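Residents' group questions Hedegaard's flood figures for Plevstead

14/10/2024

The Plevstead Riverside Residents' Group has asked Hedegaard to publish the workings behind its claim that a new drainage scheme will cut flooding in the lower town by 40 per cent.

The figure was put out in February in a leaflet sent to homes near the river. It came with no rainfall data and no map. Nine streets are listed as "protected", among them two that stand uphill and have no record of flooding.

"We would like to believe it," said Yvonne Tapley, who chairs the group. "But we were told much the same about the last scheme, and my neighbours were lifting carpets again within 18 months." 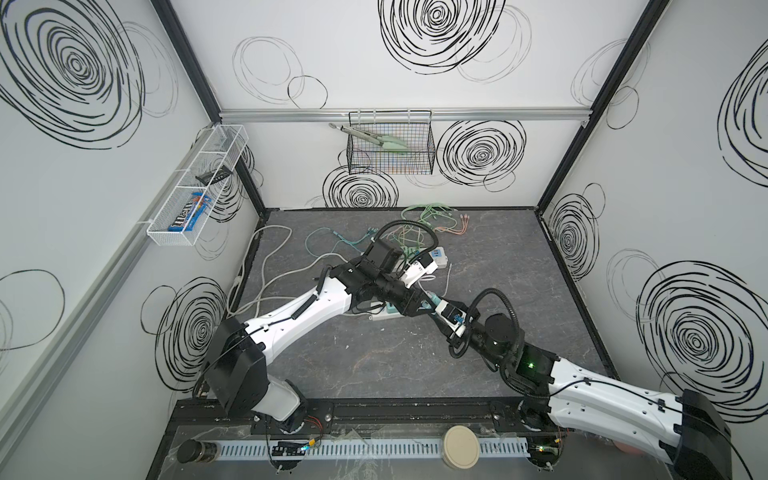

Hedegaard says its estimate was checked by Skotus, a consultancy. The group has asked three times for the Skotus report and has been sent a summary of one page, which repeats the leaflet almost word for word.

The group is not against the scheme. It wants the full report, the rainfall records used and a clear statement of who pays if the pumps fail. It also asks that no work starts on Clamelik Lane until these have been made public.

Contact: Yvonne Tapley, Plevstead Riverside Residents' Group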